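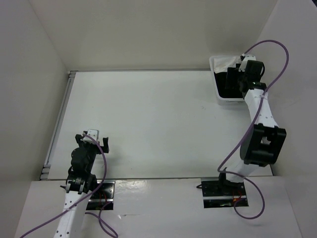

Home News Workroom notes Supplies Archive

Sorting and flattening dark cloths before folding

Reading time: 4 min

The workroom notes for January cover square cloths in black and other very dark colors. Several readers at the Havira site asked for a written procedure after the changeover from the older gray stock. The one below is in use at Zonotcombe and applies to plain woven cloths without a printed face.

Sorting

Dark and white cloths come back from the dryer in the same bin at most sites. They should be separated before any folding starts. White lint shows on black fabric at arm's length, and most of it transfers when the two are pressed together in a full bin. Take the white pieces out first and stack them away from the work surface. Shake each dark piece once, away from the table, and return it to the bin.

A plastic bin with a rolled or raised rim is preferred over wire. Wire ends catch hems. Rusa bins and the older Bachmann bins are both acceptable, provided the rim has no cracks. Run a gloved hand along the inside of the rim at the start of the month and discard any bin that snags.

Do not fill past the rim. A cloth that hangs over the side takes a crease at the rim line, and that crease is harder to remove than general wrinkling.

Surface

Use a flat, light-colored table with nothing on it but the work. A dark cloth on a white table shows its full outline, so a turned corner or a curled edge can be found without handling the piece. The same cloth on a dark bench has to be checked by touch along all four sides, which adds time. Sites with dark benches can lay down a white board or a sheet of white card under film.

Wipe the table before the first cloth and again whenever specks or lint become visible. A dry microfiber wipe is sufficient. Damp wiping leaves a film that drags on light fabrics for several minutes, and the table should be left to dry fully before work resumes.

Keep the bin at a far corner of the table. The middle must stay clear. Operators who keep the bin in front of them tend to pull cloths toward the body and flatten them against the near edge, where there is not enough room for the second pass.

Flattening 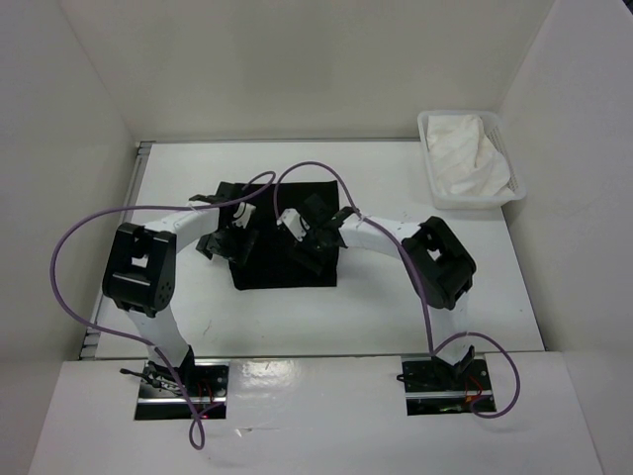
Lay the cloth down near the center of the table and work from opposite sides. Hold the left and right edges lightly and draw outward until the top edge is straight. Stop there. Further tension distorts the weave and the piece comes out longer in one direction, most often across the weft.

Set the top edge first, then one side. The remaining side and the bottom edge will follow if the cloth was cut true. A corner that stays rounded after both passes is usually turned under. Lift it, open it with a fingertip and lay it down again. If it is still rounded, check the hem stitching, as a tight overlock will pull a corner in permanently. Cloths with that fault go to the rag stock and should not be folded with the rest.

Dark fabric hides shallow wrinkles under overhead light. A lamp placed low at one side will bring them out. Angle matters more than brightness here, and a small desk lamp is enough.

Folding and stacking

Fold in half with the straight edge on top, then in half again at a right angle to the first fold. Press along the fold with the side of the hand. Do not use a block or a ruler on black cotton; both leave a shine along the crease.

Stacks are limited to 43 cloths. Above that height the lower pieces slip and the stack leans toward the folded side. Alternate the direction of the folded edge halfway up to keep the top level. The carton holds 200 cloths with room for a sheet of tissue on top. Label the end of the carton and not the lid, so it can be read on the shelf.

Storage

Shelve dark stock at 21 degrees C or below, out of direct sun. Sun fade on black appears first along the outer fold as a brown line and cannot be corrected. Rotate cartons front to back when new stock arrives.

Changes from the previous version

The instruction to spray before flattening has been withdrawn. Spraying left water marks on part of the Havira stock. The section on fitted covers has been moved to its own sheet, and page 2 of the old procedure should be removed from binders. Replacement pages are with the supply order forms.

Shares 21 Comments 2

Previous item Next item Back to top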